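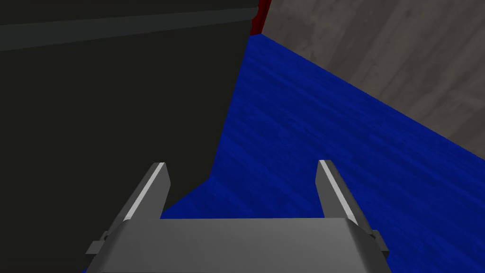

Lies Van Leeuwen wrote in after the last edition to say that the drain hose section sent her to the wrong end of the unit, and that she had the Perncombe half filled before she found the second outlet. The order of the steps below has been changed to follow hers.

Section 4. Connecting the drain and filling the softener for the first time

Read this section through once before you start. You will need a flat screwdriver, a bucket, old towels, and the hose clamps from the parts bag. The Perncombe water softener has two outlets that take a drain hose. The lower one, on the back of the cabinet, is the working drain. The upper one, on the left side near the lid, is the overflow. They look alike and take the same clamp.

4.1 Fitting the drain hose

1. Check that the bypass valve is set to BYPASS. The arrow on the red knob points away from the cabinet.

2. Slide a clamp over the end of the drain hose and push the hose onto the lower outlet until it meets the shoulder.

3. Tighten the clamp until the hose can't be turned by hand. Stop there. The outlet is plastic and will crack.

4. Run the hose to a floor drain, laundry sink or standpipe. Keep it free of kinks. It may rise above the cabinet on the way, but not above the ceiling of the room the softener stands in.

5. Fasten the free end so that it hangs above the rim of the drain, with an open gap between the two. The hose jumps when the valve opens.

Caution: Do not push the hose down into the drain or seal it in place with tape. Waste water could be drawn back into the softener.

4.2 Fitting the overflow hose

1. Fit the second hose to the upper outlet in the same way.

2. Run it downhill all the way to the drain. The overflow has no pressure behind it and will not lift water.

3. Do not join the overflow hose to the drain hose with a tee, even if both end at the same sink.

Note: If the left side of the cabinet stands against a wall, the overflow fitting can be moved to the right side. Pull out the gray plug, swap the two parts, and press the grommet back in with your thumb. A little dish soap helps.

4.3 First fill

1. Lift the lid and take out the packing card and the bag of test strips.

2. Pour one bucket of clean water into the salt tank.

3. Add salt pellets up to the line marked START. Do not use rock salt. It leaves grit at the bottom of the tank that has to be scooped out later.

4. Open a cold tap near the softener and leave it running.

5. Turn the red knob slowly toward SERVICE. Stop halfway and wait until the tap runs without spitting, then turn it the rest of the way.

6. Close the tap. Look at every joint with a flashlight and feel underneath with a dry paper towel.

Caution: Turning the knob quickly can push resin out of the tank and into the house pipes. If you see small amber beads in a tap strainer, go back to BYPASS and see Section 9.

4.4 Setting the hardness

1. Plug in the power supply. The display shows the software number and then the time.

2. Hold SET until the hour flashes. Use the arrows to change it and press SET to move on.

3. Enter the hardness from your water report. The display takes values up to 396. If the report gives the figure in another unit, use the table on the inside of the lid.

4. Press SET again to save. If no button is pressed the display goes back to the old value.

The recharge time is set to early morning at the factory. Softened water is not available during a recharge - the taps still run, but with hard water. Households with someone on a night shift may want to move it.

Error code 167 on first start means the valve has not found its home position. Unplug the unit, wait a minute and plug it in again. If the code comes back, call Graltanov service and have the serial number ready. It is on the label under the lid.

Section revised 22 May 2026. Checked by Định Hầu and Dorian Fleury.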